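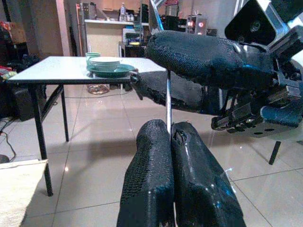
Black padded fingers and a thin metal rod

Forum > Kitchens & Baths > Planning and Contractors

Thread: Keep the soffits or rip them out?

tilefan_ruth
Nov 29, 2018

Hi all, long-time reader, first real post. We're redoing our kitchen in Vemville (1970s ranch, original everything) and I'm stuck on the soffits. They run over the wall cabinets on two sides, and I've hated them since the day we moved in. I want cabinets up to the ceiling. My husband wants to leave them alone and spend the money on the floor.

We've had two bids so far. Ubaldo Lombardi came out in September and said he'd open them up, no big deal, and work out whatever was inside as he went. Adelmo Longo said he wouldn't put a price on it until he'd cut a couple of holes and looked. Who's right? I liked them both, which doesn't help.

drywall_dan
Longo. I've opened a lot of soffits and you really can't guess. Half of them are empty and the other half have the upstairs bath drain running through them. Let him cut his holes!

tilefan_ruth
No upstairs, it's a ranch. So no drain, right?

drywall_dan
Less likely, but you could still have a duct or a vent pipe jogging over. Is there a range hood on either wall?

tilefan_ruth
Yes, on the long side. It vents somewhere. I have never once thought about where until tonight.

marge_in_the_pantry
I'll be the one to say it – keep them. We went to the ceiling with Reisinger cabinets and I can't reach the top shelf without the step stool. It's where the turkey platter lives, and the fondue set, and that's about it. For what we paid for that extra row I could have had the nice faucet and a better sink too. Paint the soffit the same color as the cabinets and you'll stop seeing it in a week.

oldhouse_pete
Disagree with marge, sorry. Painted soffits still look like soffits. Ours made the whole room feel like a hallway and taking them down was the best thing we did in there. And no greasy dust sitting on top of the cabinets anymore, which my wife brings up more than the looks.

marge_in_the_pantry
Pete, if there's a soffit there's no top for the dust to sit on. That's the one thing a soffit is good for!

oldhouse_pete
OK, fair. Ours stopped short of the cabinets by a couple of inches, so we had the worst of both.

kjb232
Going back to the bids. Did Lombardi write anything down about what happens if he finds wiring or a duct? "Work it out as he goes" can mean he's easygoing or it can mean a change order every other morning. I had the second kind and I'm still a little sore about it. Ask for an hourly rate for extras, in writing, and ask who calls the electrician.

tilefan_ruth
Nothing in writing. The bid just says "remove soffits" with one number for all of the demo. I'll email him.

drywall_dan
Also measure your ceiling in a few spots before you order tall cabinets. Mine was out by almost an inch over 10 feet. You need a filler or a decent piece of crown up there to hide it.

sunny_skal
We're over in Skalthorpe and did it halfway. Took out the short side, kept the one with the duct in it and ran the same crown around everything. I thought it would look odd and it doesn't, people just don't look up that much. We used Netus stock cabinets, nothing fancy, and the fridge wall goes all the way up.

marge_in_the_pantry
See, I could live with that one.

oldhouse_pete
I couldn't, it would bug me every time I made coffee. But it's not my kitchen.

tilefan_ruth
Update. I got up on a chair and took off the little cabinet over the hood (well, my husband took it off and I held the flashlight). The duct goes straight up and then turns into the soffit and runs along it to the outside wall. Short side sounds hollow when you knock, for what that's worth. So sunny's version is looking pretty good. Lombardi hasn't written back yet. Longo can come and cut his holes and wants $100 for the visit, which comes off the job if we hire him.

drywall_dan
Take it. And ask him about sending that duct straight out the roof while he's there. Might be less than you think, depends on your attic.

kjb232
More roof holes, more leaks. I'd leave the duct where it is.

drywall_dan
A flashed vent done right doesn't leak.

kjb232
Mine did.

tilefan_ruth
I'll ask him for both prices and post them here when I have them. Husband has started sending me pictures of floors again.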